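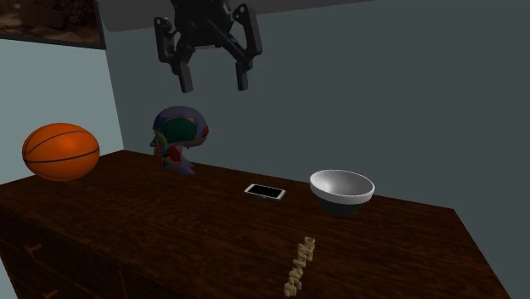

Rima Sabbagh wrote in first: the left channel on her Skallia headphone amp drops out for half a second whenever the volume goes past two o'clock, and then comes back with a soft tick. She had already swapped cables, swapped headphones and moved the amp to another outlet. Same tick, same side, every time.

Ticket 1368
Product: Skallia desktop headphone amplifier, balanced version
Opened: November 28, 2023
Status: Closed, fixed
Handled by: Manon Arsenault

Log entry 1 (Manon)

Rima, thank you for this, it's a lovely clear report and you've saved us a whole round of emails! I love this amp and I've got one on my own desk, so I set mine up the same way you did (balanced out, high gain, USB in) and played the same Modise test album. No dropout on mine at two o'clock, three o'clock or flat out, though flat out was not a place I wanted to stay for long.

Can you tell me three things when you get a minute?

The firmware number, from the menu under System.
Whether it still happens on low gain.
Whether it still happens from the single-ended jack on the front.

Log entry 2 (Rima)

Firmware is 2342. Low gain: yes, but only at the very top of the dial. Single-ended: no, clean all the way up. I played it for an hour to be sure and ended up listening to two full records, so no complaints there. My headphones are the big planar Lasilum pair, 60 ohms, and they do like some power.

Log entry 3 (Manon)

Oh, that narrows it down so nicely. If the single-ended jack is clean, the volume control and the DAC are most likely fine, because both outputs share them. What they don't share is the balanced output stage and its protection relay. The relay listens for DC on each side and opens for a moment when it thinks something is wrong. A tick and half a second of silence is just what a relay sounds like when it opens and closes again!

So either there really is DC on the left side (a hardware fault, and we want the amp back), or the relay is being too jumpy. I went digging through the old tickets and found one from April, opened by Hendrik Hendricks, with almost the same story. His was solved with a settings reset after the update. Let's try that before anybody packs a box.
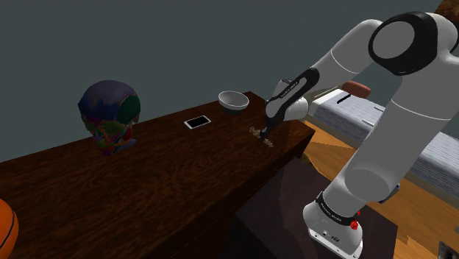
Steps to try

1. Unplug the headphones. Please do this one first, the reset makes a pop that you don't want in your ears.

2. Turn the volume all the way down and switch the amp off at the back.

3. Hold the input button and switch it on again. Keep holding until the display shows CAL, then let go. It takes longer than you'd think.

4. Leave it alone for ten minutes with nothing plugged in. The amp measures its own offset while it warms up and stores a new zero for each side.

5. Go to System, then Service, and read me the two numbers marked L and R. Anything under 50 is good.

Log entry 4 (Rima)

Did all of it. Before the reset I peeked at the Service page (hope that's okay) and it said L 832, R 11. After the reset it says L 14, R 12. Is 832 as bad as it looks?

Log entry 5 (Manon)

Peeking is very much okay, and I'm so glad you did! 832 is a stored value left over from the older firmware, which used a different scale. The update was supposed to convert it and on some units it converted the right side only. So the relay was working from a zero point that was way off, and loud bass on the left was enough to push it over the line. Your actual offset is 14, and that's a really healthy amp.

Please try two o'clock again with the music that gave you trouble. 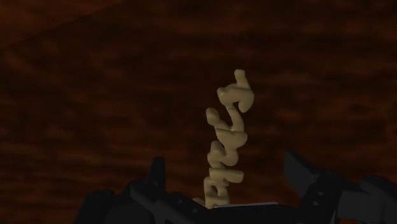
Result

Rima reports no dropouts in four evenings of listening, high gain, balanced, with the dial well past two o'clock for the organ tracks. She also says the bass sounds tighter. I can't promise that's the reset, but I'm not going to argue with a happy ear.

Notes for anyone landing here from search

Lorraine McKinnon in the workshop has added the CAL reset to the update instructions, between "switch off" and "plug in headphones."

If your L or R number is still over 50 after two resets, stop using the balanced output and open a new ticket. Single-ended is fine to use in the meantime.

The reset wipes your input names and display brightness. EQ presets stay put.

Comment from Lieselotte Tiedemann: worked here too, L was 790 before and 9 after. My amp sits in a Brastudel rack and gets pretty warm, so I gave it twenty minutes instead of ten.

Manon: twenty is great! Longer never hurts with this one. Closing the ticket now, and the converter fix goes in the next firmware.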